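**The magnesium people are back**

Mon 10 July

Three of you forwarded me the same mailing from Mendbridge, the supplement company, and asked what I thought. I think it's a nicely printed mailing.

The pitch goes like this. Most of us are short on magnesium, being short on magnesium wrecks your sleep, and a scoop of their powder in warm water before bed will fix it. There's a chart with a line going up, and there's a testimonial from a woman who slept through a thunderstorm. I have slept through thunderstorms too, usually after mowing the lawn.

I wrote to them and asked where the chart came from. Keegan Kennedy, who signs their customer letters, answered quickly and politely, I'll give him that. The chart comes from what he called the Tovside trial. I asked for the paper. What I got was a two-page summary, and here is what it says if you read the small type. They signed up 286 people, all of them existing customers. Everybody got the powder. There was no group taking a dummy scoop, so there is no way to know how many would have felt better after 10 days of going to bed on purpose with a warm drink and thinking hard about sleep. The results are how people rated their own nights on a scale of one to seven. No one wore anything or had blood drawn, before or after.

That last part bothers me most. If your whole story is that people are low on magnesium, wouldn't you check whether these people were?

I asked Keegan that as well. He said the team at Pelletier, the outfit that ran the trial for them, felt blood tests would be "a barrier to participation." Maybe so. Leaving them out is also a lot cheaper.
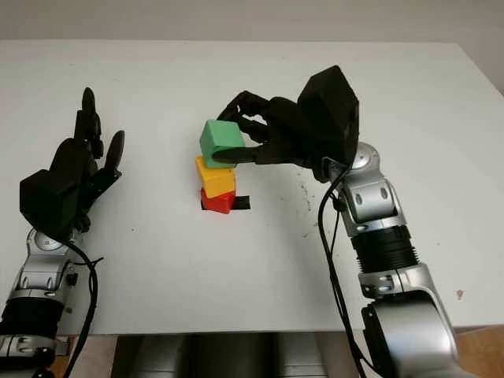
Now, I'm not telling you magnesium is poison. Some people really do run low, and a doctor can order a test if there's reason to think you're one of them. But it isn't harmless for everybody either. If your kidneys don't work well, your body can have trouble getting rid of the extra, and it can get in the way of certain antibiotics and thyroid pills. The mailing covers all this with "consult your physician" in gray letters under the order form -- right below the box that signs you up for a new tub every month.

A reader over in Mukthorpe says she's been taking it since spring and sleeps like a rock. I'm glad. She also mentioned she gave up her after-supper coffee the same week, so I don't know what to do with that, and I don't think Mendbridge would either.

I've asked Keegan for the full numbers, including how many people dropped out partway. If he sends them, I'll print them. Meanwhile, if you've already ordered, look at your card statement for that monthly charge, and show the label to your pharmacist before you open the tub.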